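Seven Nights in the Cheap Seats

What I learned from a week at a small film festival with a big opinion of itself

By Yasmine Saber

2022-07-31

The first thing I saw at the Brulon festival was the back of a very tall man's head. The second thing, once he slid down in his seat, was a goat. The goat was walking up a road. It walked up that road for what my phone later told me was seven minutes, and by the end of it I was so worried about the goat that I had chewed through the cord on my festival badge.

I should explain that I'm not really a festival person. I write about television mostly, the kind where somebody gets voted off something. My editor sent me to Brulon because the regular film critic had a new baby and because I once said in a meeting that I liked subtitles. (I do like subtitles! I put them on for everything, including cooking shows.) So off I went with one nice jacket and a printed schedule that was wrong before I'd unfolded it.

Brulon has 40 films, three screens and one coffee machine. The biggest screen is in an old dance hall called the Medeiros, which holds 1000 people if you count the balcony, and you shouldn't count the balcony, because you can't see the bottom third of the picture from up there. Subtitles live in the bottom third. I watched a whole Polish divorce drama from row B of that balcony and I could not tell you who left whom, although I cried anyway.

That was Eugeniusz Żak's new one, "The Lower Field." I went back and saw it again two days later from downstairs, and it's a completely different movie. I'd decided the older sister was the villain. She's the only decent person in it! Żak was at the second screening in a gray cardigan, and when the lights came up he answered questions for almost an hour, mostly with one word. Someone asked if the flooded barn was a symbol of the marriage. "No," he said. Someone asked if it was a symbol of the country. He thought about that one for longer, and I really believed we were going to get something, and then he said it was a barn.

I loved him. I'd have followed him out to the parking lot if I hadn't had another ticket. 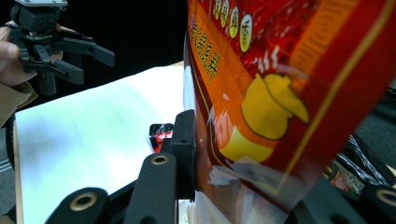
The other ticket was for "Astska," which everybody at the bar had been talking about since opening night, and which I'd been pronouncing wrong the whole time. It's a first feature from Wycliffe Rweyemamu, and it's set almost completely inside a night bus. A driver, a woman with a birdcage, two brothers who aren't speaking. That's it, that's the cast, apart from a voice on the radio reading out soccer scores. I went in expecting to be bored and a little bit superior about it, and I came out having missed dinner and not caring.

What he does with sound is what got me. You never see the road, only the windows with the dark in them, but you always know what kind of road it is. Gravel, then a bridge, then something smooth and new where the whole bus seems to breathe out. There's a stretch near the end when the engine cuts and you can hear the bird shifting on its perch, and the entire Medeiros went silent, balcony included. I don't know the last time I heard that many people not open a candy wrapper.

I got twenty minutes with Rweyemamu the next morning on a set of plastic chairs behind the ticket office. He'd slept badly and he was wearing somebody else's sweater. He shot the film in 19 nights, he said, and the bus broke down on six of them, so the broken-down bus went into the script. The older brother is played by his dentist. I asked how you talk your dentist into something like that, and he said you wait until he's got both hands in your mouth and can't leave the room either.

So that was the high point. There were low ones too, and since my expenses have already been approved I'm going to tell you about them.

"Vilex" was the big sponsor-night title, the one with the red carpet and the step-and-repeat wall, and it is 55 minutes of decent thriller inside a movie that lasts well over two hours. A chemist finds out her company is hiding something. Fine, good, I'm in. Then she tells her husband, and her mother, and her old professor, and each time she tells it from the beginning. I started to feel like I worked at the company. The lead, Washington Portela, plays the husband and he's terrific at listening, which is lucky, as he does so much of it. He has this way of drying a plate slower and slower until you want to take it from him. Somebody please give this man a movie where he gets to talk.

I also walked out of a documentary about wind. I'm not proud of it. I'd eaten a very large sandwich, it was two in the afternoon, and the seats in Screen 3 tip back farther than they should.

The audience at Brulon deserves a paragraph of its own. About half of them are locals who buy the full pass every year and have fierce views about where to sit, and they do not care who directed what. In the line for "Astska" a woman behind me gave the whole of "The Lower Field" a review in four words ("wet, but well acted") and I've been jealous of it ever since. They clap when they like a shot, right in the middle of the film, and they laugh at things I'm fairly sure weren't meant to be funny, and by the fourth night I was doing both. It's a lovely way to watch a movie. You feel like you've been let into somebody's living room, with all the family arguments still going on.

They argue about the prizes most of all. The jury gave the main award to the goat. I mean to the goat's film, "Uphill," by Sebastião Coutinho, but it was the goat people meant when they talked about it in the lobby afterward. I was on the jury's side, mostly. Coutinho never once cuts away to tell you how to feel, and when the animal finally gets to the top of that road there's a reason it was going there, and it's a good one, and I won't spoil it. "Astska" got the sound prize and a special mention for the dentist, who wasn't there to collect it. He had patients.

My feeling by the last night was that the jury had it nearly right and that "Astska" should have had the top prize, with "Uphill" a very close second. I said so, loudly, at the closing party, to a group of people I'd met at the coffee machine, and I was pretty pleased with how I'd put it.
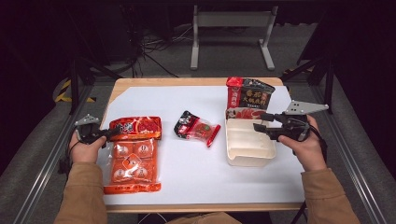 Coutinho, it turned out, was standing right behind me, and he said that he'd have voted for the bus as well. He'd seen it twice. His own film, he told us, was finished in a panic, and there's a shot near the middle he'd still like to pull out if the distributor would let him have it back for a weekend. Then he asked which part of "Uphill" I'd have cut, and he waited for an answer, pen in hand, with a napkin.

I told him I wouldn't touch the road. He wrote down "road, keep." I said the scene with the two priests could lose its second half, and he groaned and said that was exactly the shot, the priests, his mother had been telling him the same thing for months. We went over it for so long that they started stacking the chairs. He's a generous talker, all elbows, and he wanted to know what I normally write about, and when I confessed about the shows where people get voted off he was delighted. He watches every one of them. He had a lot to say about last season's finale and I'm sorry to report that he's wrong.

"Uphill" opens in a few theaters in October, with "Astska" due to follow once somebody sorts out the rights to the soccer commentary. "The Lower Field" has no date yet. If it comes anywhere near you, sit downstairs.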